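Perkdale's Bakos Theater Brings Back Silent Film Nights With Live Organ

PERKDALE - March 30, 2019 - The Bakos Theater will open its doors this August for a full week of silent films, each one shown with live music played on the house organ. It will be the first time the organ has been heard with a movie in many years, and we could not be more excited to share it with the town!

The Perkdale Silent Week will run for 8 nights, with a different feature every evening and a short comedy before each one. The lineup mixes slapstick, romance, adventure and one very creepy haunted house picture, which we have saved for the last night. All of the films will be shown from restored prints or new digital transfers, on the big screen, at the speed they were meant to run.

The Bakos opened as a vaudeville house and switched over to movies soon after. Silent pictures were its bread and butter in those early years, and the organ went in so that one player could do the work of a whole pit band - trains, thunder, bird calls and all. When sound came along, the organ was used for sing-alongs and holiday shows, then less and less, and finally the console was rolled under the stage and covered up.

Getting it back into shape has been a long job. The Clekberg Organ Shop took out all 353 pipes in the first chamber, cleaned them and put them back one at a time. The blower was rebuilt and the old wind lines were patched or replaced. The second chamber is still being tuned, and work on the percussion (a real xylophone, a snare drum and a set of sleigh bells) will wrap up before opening night.

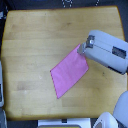 The music will be a mix of old and new. Four of the features will be played from cue sheets that were sent out to theaters when the films were first released. Those sheets tell the organist which mood to play and when to change it, and leave the rest up to the player. The other four will have brand new scores, written for this organ and this room. Anyone who has only seen silent films on a small screen with a canned piano track is in for a real treat.

We are also very happy to be working with the Eser Film Archive, which is lending several of the shorts. One of them is a two-reel comedy that has not been shown in a theater in our state for decades. The archive's copy is missing a few minutes in the middle, so title cards will fill in the gap. The story still makes sense, and the chase at the end is complete and wonderful.

Tickets and Passes

Single tickets go on sale at the box office and on the theater's website at the start of the summer. Full-week passes will be sold first, and there are only 200 of them. A pass holds the same seat for every night, and pass holders may come in through the side lobby before the main doors open. Children under six get in free with an adult. The haunted house picture may be a bit much for very young kids, but the rest of the lineup is fine for all ages.

The Bakos had 2,465 seats when it was built. The upper balcony is closed for now, so the main floor and the lower balcony will be used for all shows. Wheelchair spaces are on the main floor near the center aisle. Large-print sheets with the title card text will be handed out at the door on request.

Matinees for Schools

On two of the weekday afternoons, the theater will hold free matinees for summer school groups and day camps. Each one will have a short comedy, a talk about how the organ makes its sounds, and a chance for kids to call out noises for the organist to try - ducks, fire engines, a squeaky gate. Group leaders can sign up through the theater's front office. Over 200 children can be seated at each matinee, and groups should plan to arrive half an hour before the show. 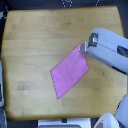

About the Bakos Theater

The Bakos Theater is a nonprofit movie house and concert hall in downtown Perkdale. It shows classic and new films all year long and hosts live music, dance and school programs. Lobby tours are given on the first Saturday of each month, and the organ will be part of the tour starting this fall.

Media Contact

Bakos Theater Front Office, Perkdale
Press tickets and interview times with the organ crew are available on request.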